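3.2 Planning the Equipment Budget

We were happily surprised by how far a modest budget can stretch once the robot arms are taken out of the first purchase. Our original plan at Brumell put nearly everything into two fixed stations. Kyung-hwa Wang redid the sheet in April with hand-held grippers in their place, and the change opened up the whole project! A gripper set came to $1,824 on the Nillotix price list, and we could place 9 sets for less than the cost of one station with its arm, table and safety fencing.

The sets also ask very little of a building. Ordinary office space will do, with the desks and chairs already in it, so we budgeted nothing for construction. What we did underestimate was wear. Finger pads and grip strips are cheap one by one, but they go into every hand all day, and we now hold $2,000 per year for them (our first draft had no line for spares at all). Figure 4 shows a working session, with two gripper units close together and other people at work farther back in the office.

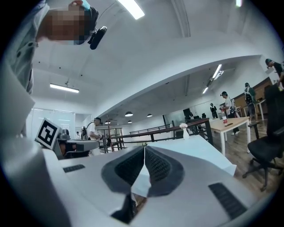
Figure 4. Hand-held grippers in use on an upper level with a railing. The unit at left carries a black-and-white marker; the person at upper left wears a head-mounted device.

3.3 Timing of Purchases

Seon-mi Chae suggested buying in two rounds, and we would gladly do it that way again. The first round covered grippers and head-mounted devices. The second, capped at $4,000, went to storage drives from Koo and replacement parts from Hillitz, ordered after we had a month of usage logs to plan from.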